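Bench notebook, nesting dolls
February, afternoon

Carried on with the painted dolls from the Havusano box. Aim for today was to open everything, look at the fits, note where the paint has suffered at the joints, and close it all up again in the right order. Started at 2 and ran over.

The big one is 174 mm tall with the halves closed, measured against the steel rule. I had written a smaller figure on the box label last time, which must have been taken without the base pushed home. Label corrected.

The face paint is good. Long lashes, purple lid, rosy cheek, and a white daisy with a yellow center on the pink scarf. The three pink drops hanging off the hem of the scarf have tiny white beads on them, all done by hand as far as I can tell, and there's a bit of landscape next to the dress with trees and water. No flaking on the face. The gold line at the join is thin and I'd like to keep it that way, so please don't pry there with anything, fingernails included.

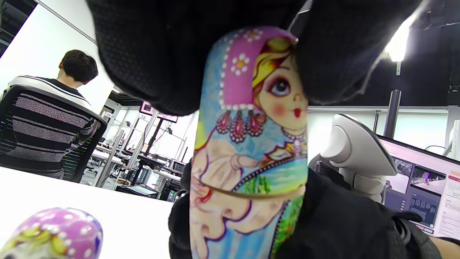

Braulio Aguirre
Workshop technician, Flerncombe

Opening. The large one was stiff. Straight pull did nothing. A quarter turn first, then pull while still turning, and it let go with the usual squeak. Same method worked on the next size down. After that they get easier, and one of the middle ones is so slack that the top lifts off under its own weight if you pick it up by the base. Put a pencil cross inside that base.

Humidity in the room was low all week and I think that is most of the story with the slack one. The stiff one I can't explain the same way. Either the lip was turned a touch oversize or there is lacquer built up on it. I ran a finger around the lip and it feels smooth, no ridge, so probably the turning.

No wax yet. Delorme's sheet says a dry rub of candle on the lip and nothing else, and I'd go along with that, but I want to see the fit again after a few days with the box closed before adding anything that can't be taken off.

Lining up the pattern. On the large doll the dotted border at the landscape has to meet across the join or it looks wrong from across the room. I close it slightly to the left of the mark and turn it in to the right. Going past the mark and coming back scuffs the gold. The floral ones are more forgiving because the pattern doesn't have a clear edge, so you can be off by a little and not see it.

Insides. Bare wood, pale yellow, darker at the rim. Wiped out the dust with a dry brush. There was a fair amount of fine wood dust in the bases and hardly any in the tops, as you'd expect when they're stored upright. Two of the bases have a small crack starting at the lip, neither goes through. Marked on the sheet, no glue for now.

The smallest one doesn't open. Pink scarf and a light blue body. It rolls if you lay it down, so stand it up, well in from the rounded edge of the table. Keep it near the middle while the others are being matched.

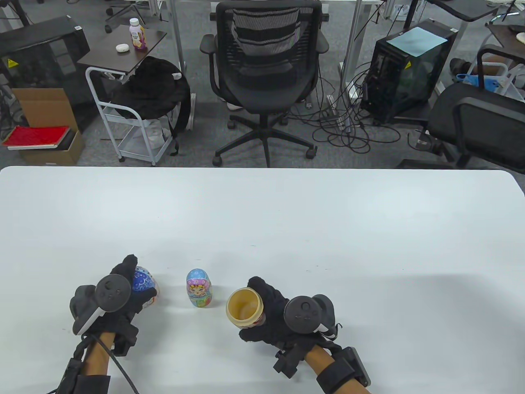 Emiliano Zabala thinks I have the order of work backwards. He would match each top to its base as soon as it comes apart and close it empty, then nest them all at the end, so that no halves are ever left lying separate. He also wants the slack one left out of the stack until it has had its rest, in case it opens inside the next size up and jams there. The Kavisard set did that to him once and it took him a whole morning to get it free.

Fair point on the slack one. It is in a paper bag inside the box, on its own. The empty closing I'm less sure about, it means opening every doll a second time and the stiff one doesn't need the extra wear. We'll try his way with the smaller sizes only.

Left to do:
Check the fit of the large one again, same quarter turn, and write down whether it is easier.
Compare the cracks at the lip with the sheet.
Get 4 more felt pads for the box, the old ones shed.
Ask Delorme what kind of candle.

Stopped at 4. Box is on the lower shelf, lid on, label facing out.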